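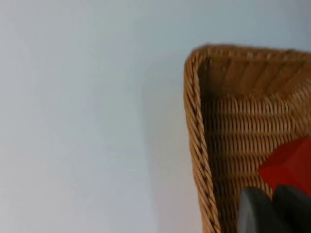
3.2 Cell setup and upkeep

The Tristia cell is one arm, a two-finger gripper and a small camera at the wrist. Controller is a Plovon unit, left at factory settings apart from the speed cap. Fingers are swapped as a pair, never singly - a worn finger next to a new one shifts the grip center and the wrist calibration goes with it.

Figure 2. Wrist camera view over the basket, fingers near the red object.

Picks are from a wicker basket on a pale surface (Fig. 2). The braided rim is the main hazard. In the September runs a fingertip snagged on it in 3 of 570 picks, all on approach, so the approach path now clears the rim before the gripper turns down. No snags logged after the change, but the later set is smaller and we dont claim much from it.

Daily routine: wipe fingertips and lens, jog to the home pose, close the gripper empty and check the zero. If the zero is off, re-tighten the finger screws first and only then recalibrate. Doing it the other way round cost us a morning at Plikodport. Wrist cable gets looked at weekly, mostly at the clamp were it bends. Spare fingers come from Sobczak and are kept in the drawer under the controller.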